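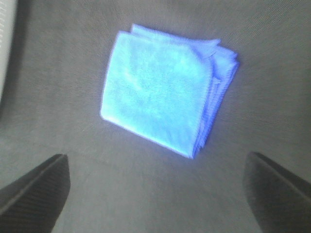

*Folded microfiber cloth, light blue*

## 4.2 Folding and storing the cloths

Applies to the Grinen light-blue cloth, part 242.

1. Lay the dry cloth on a flat, clean surface and smooth it out from the middle.
2. Fold in half, then in half again.
3. Keep folding until you have a rough square.
4. Press down on the stack and tuck in any corner that sticks up.
5. Store with the rounded fold facing out.

**Note:** Layers along the open side don't need to line up exactly.

**Caution:** Do not use fabric softener or bleach. Do not iron.

For washing, see 4.1. Replacement cloths are listed under Spare Parts.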